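Call for participants: open day at the Niltell picking lab

Irico is looking for people to take part in its next open day, on Tuesday, November 7, 2023. We need 11 participants for the morning group and the same again for the afternoon. You do not need any experience with robots. You do need to be 18 or over and able to stand for most of two hours.

What you would be doing

The day is a working demonstration of bin picking. An arm reaches into a metal bin of mixed things and tries to take one out. Participants choose what goes into the bin, decide how it is laid out, and fill in a short sheet after each round. You will be asked which object you expected the arm to go for, whether you could tell what it was about to do, and at what point you would have stepped in if it were your job to watch it.

Each group does 7 rounds with a break after the fourth. Staff from Irico run the arm. Participants stay behind the marked line while it is moving and go up to the bin only when told the power is off.

Please bring one or two small household objects that you don't mind getting scratched. Toys, cups, brushes and the like are all fine. No glass, no liquids, nothing with a blade, and nothing heavier than a full soup can. We can't promise that your object will come back in the state it arrived in.

Who we are looking for

We would like a mix of people. Warehouse and kitchen staff, teachers, retired people and students over 18 are all welcome. If you work for Irach or Mockus, please say so on the form. You can still come, but your answer sheets will be kept separate from the rest.

At the open day in May we had almost 600 visitors through the building and very few of them got near a bin – this one is smaller on purpose. 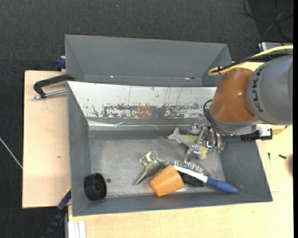

Several people who came in May have asked whether it is worth coming back, and one wrote to us that the missed grabs had taught her more than the clean ones, and that she would have liked a chair. There will be chairs this time, along the back wall.

Practical details

Morning group 9:30 to 11:30, afternoon group 1:30 to 3:30. Participants receive a $51 gift card and lunch. Closed shoes are required, and long hair must be tied back. The lab is on the ground floor with step-free access from the parking lot.

To apply, fill in the participant form on the Niltell open day page and pick a group. If both times suit you, tick both. We will write to everyone who applies, including those we can't place.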